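Last updated 12 April 2025

# Address Confidentiality and Mail Forwarding: Frequently Asked Questions

These answers cover the Plakden mail forwarding service for people who have moved because of abuse, stalking or threats from a household member. They do not cover emergency housing or protective orders. If you are in immediate danger, call 911.

## Enrollment

**What does the service provide?**

A substitute mailing address, called the Plakden address. Mail sent there is sorted at the Prisotgate office and forwarded to the address you have on file with us. Your real address is not printed on anything we send to third parties.

**Who can enroll?**

Any adult who has moved, or will move within 57 days, to get away from an abusive person. Children living in the home are enrolled on the same form. An adult relative in the same home files a separate form and gets a separate box number.

**Do I need a police report?**

No. A signed statement is enough. You may attach a court order or a letter from an advocate or doctor, but applications without these are handled in the same order as the rest.

**What does it cost?**

Enrollment and first-class forwarding are free. Parcels are not forwarded unless they contain medication or a replacement ID.

**Can I apply online?**

Only from a device the other person has never had access to. The online form does not save drafts and times out if left idle. Paper Form 444 asks the same questions and can be filled out with an advocate at the Prisotgate office or at the Likik center.

## Using the address

**How should the address be written?**

Your name on line one, your box number on line two, the Plakden street address on line three. Box numbers run from 1000 to 2000. Mail with no box number is held and matched by hand, and this adds several days.

**Who has to accept it?**

Most state and local agencies do. Private companies are not required to, although many will if asked in writing. A sample letter is included in the enrollment packet. Banks may ask for a residential address as well; ask that it be kept off statements and out of any joint account profile.

**Can I use it for school records?**

Yes. Give the school a copy of your enrollment card and ask that the home address field show the Plakden address only. Check this again in May or whenever the school prints its directory. Also check the bus office - it often keeps its own list.

**Will my old address records be erased?**

No. The service works going forward. Property records, court files and people-search sites may still hold earlier addresses, and a new address that reached one of them before you enrolled will stay there until it is removed. Enroll before you sign a lease or turn on utilities if you can.

**Should I file a change of address with the post office?**

Speak with an advocate first. A forwarding order on a shared household can send a confirmation letter to the old address. 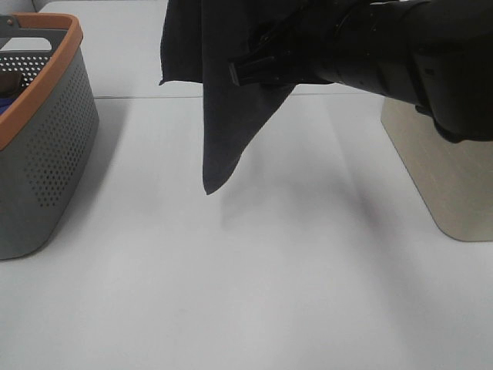 **How long does forwarded mail take?**

Allow three to five extra business days. Court papers and notices with a deadline go out the same day they are received. If you are waiting for a hearing notice, call the court clerk to confirm the date and do not rely on the mail alone.

## Changes and renewal

**What if I move again?**

Send Form 444-C before the move. Mail is held at Prisotgate until the form is processed. We do not take address changes by phone or email.

**Can someone request my real address?**

They can request it. We release it only under a court order, and we notify you in writing before release unless the order forbids this. Our legal partner, Tsakiris, reviews each order on receipt.

**When does enrollment expire?**

After four years. A renewal notice is mailed to you in a plain envelope with no program name on it. If it comes back undelivered, the box is suspended - mail is held, not returned to sender - until you contact us.

**How do I cancel?**

Sign the back of your enrollment card and mail it in. Tell your bank, employer and school first. Forwarding stops on the day the card is received.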